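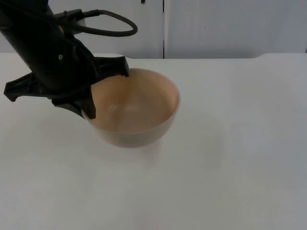 3.2 Shift patterns and sleep at the Donside site

The second round of interviews took place in November at the Donside packing works, where the move from eight-hour to twelve-hour shifts had been in force for 16 weeks. Of the 43 staff approached, 18 agreed to keep a sleep diary, and three later withdrew. Diaries followed the layout used by Schwerdtfeger in the earlier Gimside study, with one added line for naps taken before a night shift.

Staff on fixed nights reported longer daytime sleep than those who rotated, although they woke more often. Travel time had a clear bearing on both groups. Those who relied on the early bus from Kestance went to bed later after a night shift and described their rest as poor. Age showed no steady link with sleep length. Answers on meals were too uneven to be compared and are left out of Table 2.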